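About Us

Otbridge School of Scripture Reading

What we are

Otbridge is a small evening school for adults who want to read the Psalms, the Gospels and the older commentaries slowly, with the original in front of them. We are not a seminary and can't ordain you. We can't give you a credential any university would recognise, and you should be wary of anybody who offers you one for the kind of work we do. At the end of a course you get a reading list and, if you ask for it, a letter saying you attended.

Our students have been Catholic, Anglican, Jewish, Baptist, Orthodox, lapsed in several directions, and undecided. We don't ask on the form. People usually tell us by the second week anyway, often in the middle of an argument over a preposition.

How it started

Hernán Villanueva had been preaching for a long time before he tried to find the source of a story he'd told from the pulpit more than once. It concerned a monk, a stolen book and a very forgiving abbot. He knew three versions, and each was credited to a different century. One of them does go back to an early collection of desert sayings. The other two, including the one he had been telling, seem to have been put together much later by people who liked a stronger ending.

He told the congregation so. Some were grateful, some were annoyed, and one man said the story had been true enough for his mother. Hernán still thinks that man had a point, and also that the story should be told with a note attached. The first class grew out of the conversation afterwards. It met in his kitchen and covered a single psalm from April until the winter, which was too long, and we have since got faster.

What we are sceptical about

Mostly, the sentence that begins "the original Hebrew literally means". Sometimes it is followed by something correct. More often it is followed by a word's entire dictionary entry, poured into one verse as if the writer had meant all of it at once. The same goes for Greek. Words mean what they mean in a sentence, and a root is a poor guide to how people were using its descendants several hundred years on.

We are doubtful about sayings with a famous name on them and no reference. We are doubtful about "the ancient rabbis taught" with no rabbi and no tractate, and about "the Fathers are unanimous", a claim that rarely survives an afternoon with the Fathers. Number patterns get a hearing here, but the person presenting one has to tell us how many others they tried first.

And we try to be doubtful about doubt. There is a lazy kind of debunking that treats every traditional reading as a mistake waiting to be caught. Medieval commentators noticed most of the difficulties that modern readers think they discovered. When Rashi or Augustine says something that looks odd, our first assumption is that he saw a problem in the verse that we skated past. He may still be wrong. We'd like to know what he was answering before we say so.

How a class runs

We start at seven in the evening and stop at nine. A passage is read aloud in the original by whoever is willing, then in two English translations that disagree. Students who have no Hebrew or Greek are welcome in the introductory stream and learn the alphabet as they go. It is slower than the advertisements for language apps would have you believe. After a year you'll be able to use a lexicon, follow a commentary that cites the original, and tell when somebody is bluffing. You will not be fluent. We have been asked to say otherwise on this page and would sooner not.

The first hour is for what the text says. The second is for what people have done with it: commentary, liturgy, hymns, the occasional stained glass window. Devotional remarks are fine in either hour provided they are labelled as such. So are objections.

The Halia notebooks

Halia is our name for the file of traced quotations that students and teachers have been adding to since the second year. Every entry gives a saying as commonly repeated, the earliest form we could find, where we looked, and how confident we are. At present there are 689 entries. Of these, 88 have been traced to a text we would be comfortable citing in print. The rest are marked "partial", "doubtful" or "not found".

Please read "not found" as exactly that. It means we looked in the places listed and came up empty. We have been quoted online as having "proved" a certain well-loved prayer to be a forgery. We proved nothing of the kind. Two of our entries have moved from "not found" to "traced" after readers wrote in with a page number, and we were delighted both times, though one of us had to eat some words at a public lecture.

Who teaches

Hernán Villanueva teaches the Psalms and the introductory Greek. He is retired from parish work and says he prepares more carefully now than he did then.

Mei Achterberg teaches Hebrew at both levels. Her own research was on the punctuation of medieval biblical manuscripts, and she will happily spend an evening on one accent mark if not prevented. She keeps the Halia file in order and has the final say on what counts as traced.

Gorazd Hodžić looks after the history of interpretation, including our course on Joseph and his brothers in Jewish, Christian and Muslim retellings. It is the course we turn most people away from, for want of chairs.

Consuelo Yupanqui runs the seminar on translation. She grew up in Cáceres, between a Latin missal and a Spanish Bible that did not always agree, and has distrusted the phrase "word for word" ever since.

Brayden Carrier handles enrolments, the library and the website. If your email has gone unanswered, it is his inbox you want.

The library

We have 3000 volumes, a good share of them from the estate of a clergyman in Ronevberg who bought commentaries faster than he could read them. Current students may borrow. Others may use the reading room by arrangement. The catalogue is accurate for commentaries and optimistic for periodicals.

Money

Courses cost $200 a term. The fee pays for the rooms, the heating and a modest honorarium for each teacher. If you can't manage it, write to Brayden and say so in one line; he won't ask for a reason. We take no money from any denomination or publisher. A publisher did offer once, in exchange for a recommended study Bible on our front page. We read the study Bible and declined.

Things we get asked

We do not give rulings on religious practice. Ask your own rabbi, priest, minister or imam, who knows you and will have to live with the answer.

We don't authenticate manuscripts, scrolls or family Bibles, and we don't put a value on them.

We will look at a quotation if you send it with wherever you saw it. Replies take a while. A photograph of the page is worth more to us than a typed version, and a link to a meme is worth very little, though Mei has started from less.

Comments on the website are open and moderated. Disagree with us as firmly as you like about the text. Guesses about another reader's faith, upbringing or motives get deleted, including the ones we privately think are right.

Corrections to anything here go to the school office, marked "Errata". There is a folder.
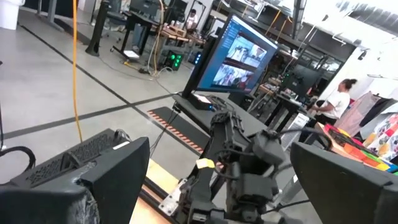
Robotic arm on its mounting rail, computer monitor behind.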